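Blankets, again

May 24, 2018

Quick one because I have to be out the door at 5 and the dryer is still going.

So it finally got warm. Properly warm, windows open at night warm, and I woke up sweating under three layers like an idiot and thought ok, today. Blankets come off. I say this every year and every year I leave them on until June and complain.

Stripped the whole bed before coffee. Mistake. Should always have coffee first. Stood there with my arms full and nowhere to put anything, dropped the lot on the floor, tripped on it on the way to the kitchen.

Anyway. The list of what I own, blanket-wise, is embarrassing for one person in a two-room apartment in Rallstead. The green one from my sister. The pink one, which is older than some of my coworkers. The cream fluffy one I bought in September when the heating was out. A cotton throw that lives on the couch. Something knitted, unfinished, not by me.

The green one sheds. Still. I thought it would stop after a few washes and it hasn't, I find lime green fuzz in my socks, in the butter once. Washed it on its own this time, cold, low spin, and cleaned the lint trap twice. No heat on it ever. I did tumble dry a fluffy thing on hot a few years back (a bath mat, RIP) and it came out like a doormat. Crunchy. So now I hang them over the door and turn them every few hours, and they take forever but they stay soft.

Pink one can take anything. You could wash it with rocks.

The cream one is the problem child. It's lovely, it's the one I actully reach for, and it will not fold. You fold it in half, fine. In half again, ok. Third fold and it just springs open and sits there. I've tried rolling. Rolling works for as long as you keep both hands on it. Tied it with a bathrobe belt last spring and it looked like a sheep that had been kidnapped.

Iolanda Queiroz came by to return my cake tin and watched me wrestle with it for a bit. Her method - lay it flat on the bed, fold the long sides into the middle first so they meet, then fold from the bottom up and kneel on it. Kneel on it! Push the air out, fold, kneel, fold. She did hers like this when she moved and got everything into one bag. I tried. Got it to a decent size. Then she left and I put it down to look for the bag and it had already started to puff back up.

The bags. I have 2 of the big zip ones, from Sarantis, the discount place by the bus station, not the fancy vacuum kind. I don't trust the vacuum kind. Had one that lost its seal over the summer and swelled up in the closet and pushed the door open, scared the life out of me. Zip bags, bit of lavender in a sock, done. Top shelf. One of the zips is going though, you have to hold the corner and pull it sort of sideways.

Also the top shelf is full. Forgot about that. It's full of the suitcase, and the suitcase is full of - I looked - sweaters and one ski glove. So the sweaters have to come out and go somewhere and I could feel the whole thing turning into a Project, which I did not have time for.

Spent a while just moving piles from the chair to the bed and back.
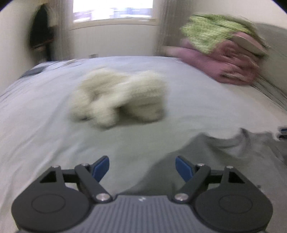

And then of course once everything is out you start finding clothes. I'd been looking for my grey running shirt for two weeks, had accused the laundromat of eating it. Found it in with the bedding, balled up down at the foot end. Also a bookmark and a hair clip. Sorry, laundromat.

The sheet I'm keeping on for now, the pale blue one. It's thin and it's been washed so often it feels like paper, in a good way. I want a second one the same and the shop doesn't carry it anymore, or they carry it in a color called Notevis which as far as I can tell is beige. If anybody has seen a plain blue cotton sheet, double, not too dear, tell me in the comments. The website with 1166 reviews for one pillowcase did not help me decide anything. I read maybe 12 of them and closed the laptop.

So what goes away: green, pink if it fits. The cream one I'm going to leave out a bit longer, on the chair. It still gets chilly toward morning and I'm not kneeling on it again today. The knitted thing goes back to my mother, she can finish it or unravel it, her call.

Olta slept through the whole operation on top of the kitchen cabinet. She'll be in the bags the minute I unzip them, so I have to shut the bedroom door when I pack, note to self. Last year I washed the green one and then had to wash it agian the same day on account of cat.

Dryer just beeped. Pillowcases. Going.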